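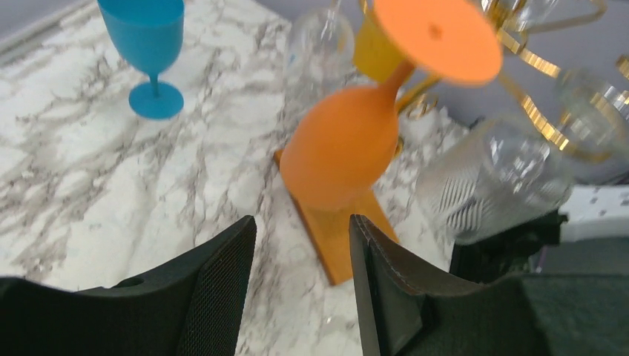 Do the fingers ever wear out, like the knees on my jeans do? a reader in Novley wanted to know, and I was so happy to get that question, because looking after robot fingers is a big part of my job and people hardly ever ask me about it!

Yes, they do wear out. I work in a robot lab in Durholm, and the robot I look after is an arm with a gripper on the end. A gripper is the robot's hand. Ours has two fingers and they're both black. One of them has a pad on the inside with a mesh texture, a bit like the side of a running shoe. All the arm's holding gets done between those two fingers, so that's where the rubbing happens.

Think about picking up a plastic wine glass by its skinny stem. You do it without thinking. Your skin is soft and a little bit grippy, and it squishes around the stem so the glass doesn't spin. Now try it wearing oven mitts with flour all over them. (Ask first. Use a plastic one.) A worn-out or dusty finger pad is like that for a robot. It still closes, but things slide.

So what do I do all day? Well, the first job is always the boring one, which is turning the arm off. There's a big red button, and I push it in and then I switch off the power as well. A robot arm is strong and it has no idea that my hand is in the way. I put my key in my pocket so the arm can't be started while I'm leaning over it.

Then I clean. I wipe each finger with a damp cloth and let it dry. I look into the corners with a flashlight - crumbs and fluff love corners - and I get them out with an old toothbrush. The toothbrush is the best tool I own and it cost less than a sandwich.

Next comes the squeeze test. With the power still off, I press on the pads with my thumb. A good pad pushes back. A tired one stays dented, or feels shiny and slick, or has an edge that's starting to peel. If I find one of those it has to come off. I loosen the finger with a little key called a hex key, put on the new pad, and tighten everything back up. I do that last part slowly. If one finger goes on a tiny bit crooked, the two won't meet in the middle, and the robot will push a cup over when it meant to pick it up. I have done this. It was a loud morning.

The camera gets a turn too. It's a small one that rides on the robot's wrist, so it looks out past the fingers at whatever the robot is reaching for. When it's smudged, everything goes foggy, the way it does when you have sticky fingerprints on your glasses. Clear cups are tricky for a camera anyway, even with a clean lens! A bright blue one or an orange one is much easier to spot than one you can see right through. I use the soft kind of cloth for the lens and never the toothbrush.

After that I stand back, turn the power on, and have the robot lift a 600 gram weight and hold it in the air. If the weight stays put, we're good. If it creeps downward, I go back to the squeeze test and start over. Then I try something light and wobbly, like an empty plastic cup, to make sure the robot isn't squeezing too hard.

Last of all I write it down in the notebook: which finger, what I changed, and anything odd. A squeak, say. Squeaks go in the notebook even if they stop.

You can try a bit of this at home. Pick up a plastic cup using only two pencils, then wrap a rubber band around the end of each pencil and try again. Which way was easier? Now rub a little flour on the rubber bands and have one more go, over the sink.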